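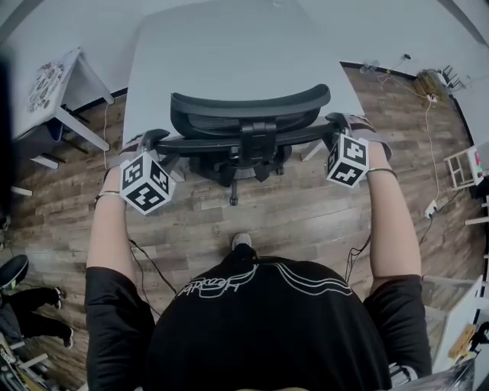

Photos and text by Kerstin Söderlund | Aug 6, 2021

Moving the chairs at Romorwood

The front room at Romorwood is getting a new layout before the fall. The large white table stays where it is, and the seating gets sorted out around it.

Black office chair with a mesh back, held by both armrests. The casters are fine on the wood floor, but they catch on cords, so go slowly near the wall. The white power strip on the right is on the list to be moved.

The small white side table and its round patterned mat are going to the hallway. Vimala Hegde has asked for the mat to go with it.

Chairs with worn casters can be left by the door for Sudheer Iyengar. He has 9 spare sets and will fit them next week.

More pictures will be added when the shelves are in.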